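Prakgate corrige un fallo de cierre en sus pinzas manuales y reanuda las sesiones en la sala Hidayat

Julio. El equipo de Prakgate ha vuelto a trabajar a pleno ritmo con sus pinzas manuales Istance después de una parada de 15 días provocada por un fallo en el mecanismo de cierre. No hubo heridos, no se perdió ninguna grabación y la revisión 11 del firmware ya está instalada en las 40 unidades en servicio. ¡Estamos muy contentos de poder contarlo con detalle!

El problema apareció durante una sesión de demostraciones, cuando una de las pinzas siguió cerrándose después de que la operadora soltara el gatillo. La pieza que sujetaba, una taza de cerámica, se rompió. La operadora dejó la herramienta sobre la mesa, avisó al resto de la sala y todas las sesiones se detuvieron en menos de un minuto, tal como marca nuestro procedimiento.

La causa estaba en el sensor de posición de los dedos. Con el uso prolongado, un conector interno cogía holgura y enviaba de vez en cuando una lectura congelada; el control creía que la pinza seguía abierta y continuaba empujando. El defecto era muy esquivo (en el banco tardamos tres días en reproducirlo por primera vez) y solo se manifestaba con la herramienta inclinada y en movimiento rápido.

Plirwood, el taller que fabrica la electrónica, rediseñó la sujeción del conector y nos envió las primeras piezas esa misma semana. Por nuestra parte, el firmware compara ahora la posición de los dedos con la corriente del motor y corta la alimentación si las dos señales no coinciden. Cada unidad ha superado 1.000 ciclos de apertura y cierre antes de volver a manos de los operadores.

«Me encantó ver cómo se volcó la gente, desde quien escuchaba el ruido del motor con la oreja pegada a la carcasa hasta quien soldaba conectores a las nueve de la noche», comenta Marlina Ginting, responsable de seguridad de Prakgate. «La pinza que tenemos hoy es mejor que la de antes del fallo, y hemos aprendido muchísimo por el camino».
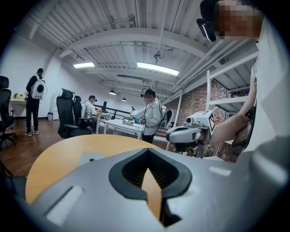 Seguridad y operaciones

Las sesiones con pinza y visor se hacen otra vez con varias personas trabajando a la vez en la misma sala. Antes de empezar, cada operador abre y cierra la herramienta en vacío, comprueba que se detiene al soltar el gatillo y anota el resultado en la hoja de turno. Cualquier unidad que dude, aunque sea una sola vez, se aparta y pasa al banco de pruebas.

Prakgate enviará el informe técnico completo, con los registros del sensor y los planos del nuevo conector, a los laboratorios que utilizan pinzas Istance. Quienes tengan unidades con una revisión de firmware anterior a la 11 deben dejar de usarlas y solicitar la actualización a través de su contacto habitual. El cambio de conector es gratuito e incluye el transporte.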